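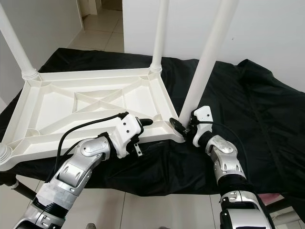 About Skonedach

Skonedach is the assembly learning group of Dastix. We develop methods for two-arm robots that put together household goods: plastic tables, stools, shelf units, storage frames. The parts are light, they flex, and their molded joints are made to be pushed home by a person who can feel when a leg has seated. Most of our work concerns that last step.

What we work on

Our main result is a training method called Ustis. A policy trained only on complete assemblies sees a great deal of reaching and carrying and very little insertion. Ustis divides each demonstration at the points where contact begins and ends, and samples the contact segments more often during training. The division is made from motor current and joint velocity, so no one has to label the recordings by hand. The policy itself is a standard imitation network taking camera images and joint positions as input.

The reference task is a small plastic table with four push-fit legs. The top is placed upside down and the legs are fitted one at a time. One arm brings the leg to the socket and presses; the other is free to brace the top. Arm roles are not fixed in advance and are learned from the demonstrations.

Results to date

The current policy was trained on 134 demonstrations of the table task. Evaluation consists of 20 full assemblies per policy, with the starting angle of the tabletop changed before each run. A run counts as a success only if all four legs stay in when the table is turned over and set on the floor. Ustis completed 9 of the 20. The same network with uniform sampling completed two.

Failures were concentrated in the fourth leg. By then the top has usually shifted from its starting position, and the legs already fitted block part of the overhead view. The second most common failure was a leg pressed in at an angle, which holds until the table is lifted. We report both types separately and do not count partial assemblies toward the success figure.

Ustis does not yet transfer between products. A policy trained on the table has to be retrained for a stool with a different socket depth. Reducing the number of new demonstrations needed for that step is our present topic.

People

Perihan Saraç leads the group and is responsible for the learning code. Algirdas Kalniņš maintains the arms, grippers and control software. Zübeyde Kurtuluş designed the contact segmentation and runs evaluations. Cameron Tipoki trains our operators and reviews every recording before it enters a training set. Ozan Kocabaş handles joint projects with manufacturers, including the current one with Uysal on stackable stools.

Data and visits

Our archive holds 590 recordings across all tasks, including failed attempts. Segment boundaries and evaluation logs are shared with partner labs on written request. Requests should state the intended use and the robot model.

Lab visits are arranged through Ozan Kocabaş. The next intake of student projects opens in April; applicants should have some experience with robot control or with training neural networks, and should attach a code sample.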